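Visitors wanted for the Drindham open day

Bristdale is opening its simulation lab at Drindham one Sunday in September, and we need people to come and try things out. You don't need a technical background. If you can sit at a desk and use a hand controller, you can take part.

We have 20 places in each session. Morning sessions start at 10 a.m. and the afternoon one at 2 p.m. You will get a short talk from Rozália Szabó, then a turn steering a simulated robot through household jobs. Tamás Juhász runs the desks and will help if you get stuck — most people need a few minutes to get used to the controls.

Every attempt is recorded as robot movement only. We do not record your face or voice. We want 1,000 attempts by the end of the day, and they will go into the Hisanberg study of how beginners learn remote control.

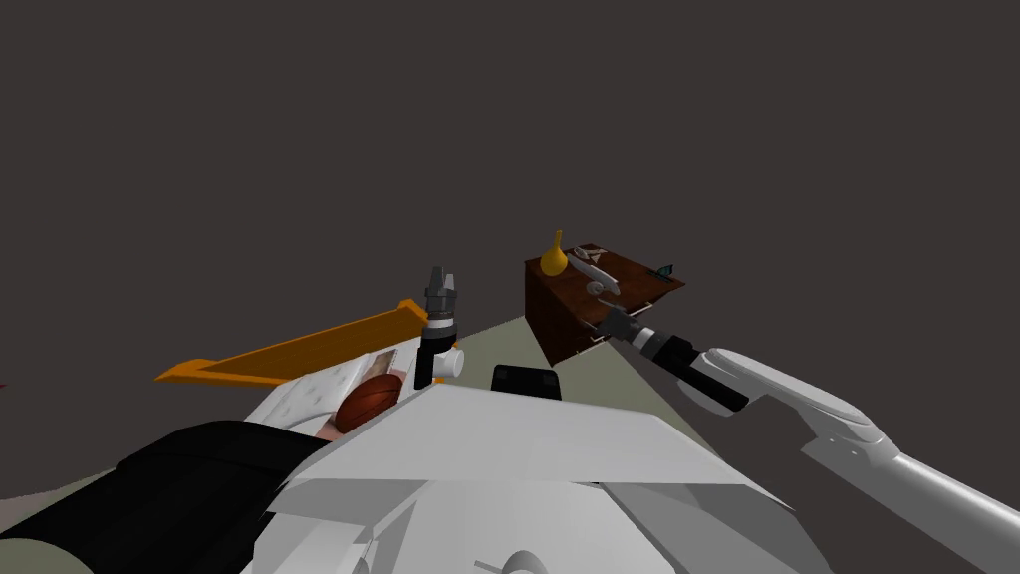
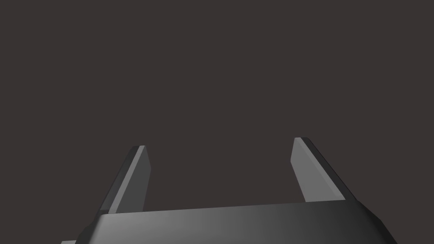
Participants must be 16 or older. You will be at a desk for up to an hour with one break, so tell us ahead of time if you need a different chair or a larger screen. The jobs are small ones, such as bringing the gripper up to the drawers of the brown cabinet, and you can stop at any point. Lunch is provided for both groups. Travel within the Ezeani area is paid back if you bring your ticket.

To sign up, send your name, age and preferred session to the Drindham front desk. Walk-ins will be taken if there is space — please don't count on it.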